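1/ Some notes from our data work, because several people here asked how we collect examples for the two-arm robot. I write it in small pieces. English is my second language, so please be patient with me.

2/ The project is called Susport. The goal is simple to say: the robot should pick up household things from a table and put them where a person asks. We teach it by examples. A person moves the arms by remote control, and we record everything.

3/ We began in February with a plan for 900 episodes. As of today, 26 April 2020, we have 359 that I would give to the training without shame. The others are recorded too, but I don't trust them yet.

4/ What makes an episode bad? Mostly the operator. When I am tired I make small corrections with the wrist, left, right, left again, and the model learns this shaking as if it were part of the task. Now I stop after 21 episodes and drink tea.

5/ The cloth stays the same, the objects change. Soft toys, cups, snack bags, tissues, toothpaste. I like to put one thing on top of another, because at home things are never placed in a nice row.

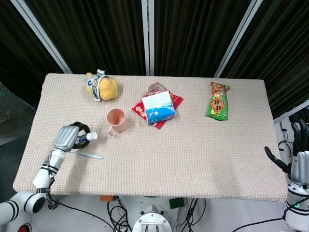 6/ Packets are harder than cups. A cup has one shape from the first episode to the last. A bag gets new folds each time you hold it, and after one day it is a different object for the cameras. We keep the old bags and mix them with fresh ones.

7/ Long thin things are the worst for me. A spoon handle lies so low that the fingers must almost touch the cloth, and if you press, the cloth moves and everything on it moves also. I still don't have a good method. If you have one, please write me.

8/ For labeling we use Beltico. Each episode gets a sentence, like "take the cup by the handle." We had 6 different ways to say "put down" in the first batch and I had to clean them by hand. Please agree on your verbs before you start!

9/ One question for people who use the Rathjen gloves: do you record the idle hand also? We do, but I am not sure the model needs it. In our early runs it learned to keep the second hand very still, even when help was needed.

10/ Next I will compare training with and without the failed grasps. Pesteten has lent us a second disk for this, so now I have no excuse. I will add the results under this thread.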